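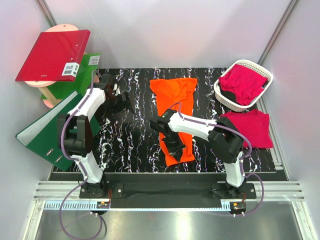
Tahsin Ranasinghe
Folding clothes, a small thread. I am learning this late in life, so please be patient with me.

1/ For many years I folded shirts on the bed. The bed is soft, and the sleeves moved every time I touched them. Now I fold on a hard, smooth table and I am much happier with the result.

2/ A dark table top is good for this work. Orange on black is very easy to see, so I notice at once when one edge is not straight. With my gray shirts I must look more carefully.

3/ One piece at a time in the middle. The next one waits at the side, and it may stay crumpled until its turn. I used to flatten everything first and then I had no space left.

4/ Lay the cloth flat and push the wrinkles from the center to the outside with an open hand. Two or three slow strokes. My aunt in Kostdale does it in one, but she has folded for a whole hotel.

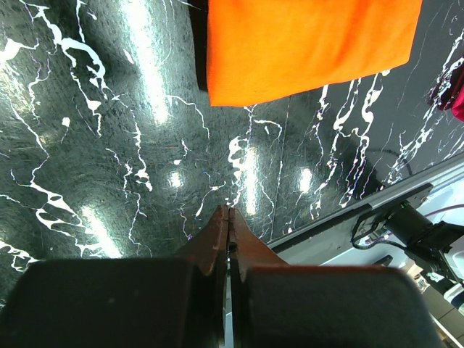 5/ Now check the lower edge. A hem is almost never perfectly even, and I don't fight with it. I fold by the side edges and let the hem be a little bit wrong.

6/ Fold in 3 parts for the drawer, in 2 for the shelf. My shelf is 27 cm deep, so I measured one shirt and now I copy that size for all the others.

7/ Somebody from Plarnenwood asked me if I iron before. No, only the collars. In December I iron more, when we have guests.

8/ Question for you: what do you do with thin fabric that slides open again after folding? I tried rolling it and I don't like how it looks. Please write your method below, I will read all of them.

© Tahsin Ranasinghe | Contact | Back to top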